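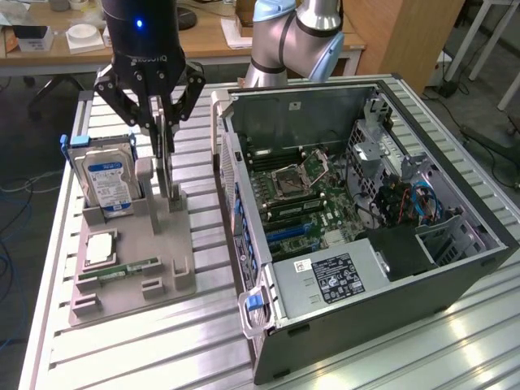

Milwood bench cell, progress to July 1, 2020. Short version: the arm half is in decent shape, the teaching-it-positions half is slower than I said it would be in the last report, and the money is holding. Main change this period is that the loose parts now live in one grey fixture tray at the left of the tower. Drive stands upright in its caddy, processor sits in its own square recess, memory module lies across two little blocks. Before this they were on foam and I was re-teaching pick points every session. Now the tray gets clamped, we check one corner and go. Saves a good part of an evening.

What the grant is paying for, as a reminder for anyone new on your side. Desktop towers come into the Milwood shared workshop from Griltberg's office clear-outs, we strip them and rebuild the good ones for Ngau to hand on to households. Rebuild is fiddly and dull and there are never enough hands. The cell is meant to do the repeat bits: drive in, memory in, processor in the socket, a person does cables and closes up. It was never meant to do all of it and still isn't.

Done since last report

Tray, fourth version. First three were printed too tight or warped at the corners. Four is a bit looser in the processor recess and has the tall post by the drive so the caddy can't lean over. Printed in three pieces, glued, seems fine so far.

Table. Moved everything to the slatted metal one. Stiff enough that the arm doesn't set it shaking when it stops, and the slots mean we can bolt things where we want them. Tower goes on its side with the panel off, always the same way round, bezel to the left.

Drive pick. Works. 200 runs logged out of the tray, gripper missed 4, all four in the same session and all down to me putting the caddy in badly. Have since marked the tray.

Memory. Picks up well, placing is hit and miss. The module has to go in dead straight and then be pushed quite hard, and the arm either stops early because it feels the force or carries on when it shouldnt. Trying a two-step push, one end then the other, which is how I do it by hand anyway.

Not done

Processor placement. I said this would be working by now. It isn't. We can lift the chip and get it over the socket but I am not willing to let it go with real boards until the height is repeatable. One board already has bent pins, that was a practice board and written off before we started, no cost to the project. Lever and metal frame are lifted by hand before each run and I'd like to leave it that way for the whole of this phase. Please treat the automatic lever in the original plan as dropped.

Camera check on the socket. Not started.

Written guide for other workshops. Have headings and about a page. Litska have asked for a copy when ready, they have a similar table and want to try the tray without the arm first, just as a holder. Fine by me, files will be shared either way.

Money

Spent to date 3,188 pounds. This period was 354 of that, mostly filament, the clamps, and a replacement network cable run. Nothing large left to buy. Would like to move what was set aside for the lever mechanism over to spare fingertips for the gripper, they wear quicker than I'd allowed for. Need a yes from you on that before I order.

Problems

Different towers. Everything taught so far is for one model of case. Griltberg's next batch may be mixed, don't know yet. If it is, I'd sooner stick to the one model and do the others by hand than start again.

Bench time. Only getting evenings. Floor cables at the arm end also still need tidying into a cover, on my list, will be done before we have visitors in.

Next

Memory seating first, until it's boring. Then processor height tests on scrap boards only. Guide drafted and over to Litska for comments. Aim is a full drive-and-memory rebuild start to finish by October with processor done by hand, and I think thats realistic. Processor by the arm I won't promise a month for.

Run logs and recepits are in the shared folder, same place as before.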